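Bring Back the Boring Hobby

March 2018

My sister-in-law asked me over the holidays what I was "doing with" my bread. I'd brought two loaves to dinner, and before the butter was even on the table she wanted to know if I'd thought about selling at the Vendisance market, or at least starting an account for it. I said I was doing toast with it, mostly. She looked a little let down.

I've been chewing on that ever since. Somewhere along the line we all decided that if you like doing something, you ought to be getting somewhere with it. Knitters need a shop. Joggers need a race. I have a neighbor who took up birdwatching last spring and by December he was stressed out about his numbers. He was stuck at 57 species and talked about it the way people talk about a mortgage!

And I get it, I really do. I was the same with running. I signed up for the Jestex app, which gave me a weekly score out of a hundred, and for a while I loved it. Then one week I got an 81 and sulked through an entire Saturday-type breakfast with pancakes and everything. I'd had a lovely week of running, too – cool mornings, the path by the creek, a heron twice. The app didn't have a box for the heron. I deleted it a month later and I've been slower and happier from then on.

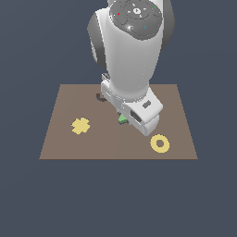
So should you ever try to get better at a hobby?

Sure, if getting better is the part you enjoy. Some people love drills and charts, and good for them. I just don't think it should be the price of admission.

My grandmother played the piano for about 57 years and knew, as far as any of us could tell, 8 songs. She played them after supper with the window open. She never took a lesson after she was married and never learned a ninth. When I was a kid I thought that was kind of sad, and now I think she had it figured out better than the rest of the family (my uncle, who was supposed to be the talented one, quit at nineteen and won't touch the thing).

I'm not saying money is dirty or that nobody should open a bakery. The woman who runs Asa, the little place on my corner, started out in her own kitchen and her rye is miles beyond mine. But she gets up at an hour I don't want to know about, and she told me she hasn't baked for fun in years. I thought about that the whole walk home.

Anyway, I made another two loaves last night. One came out flat. We ate it with soup.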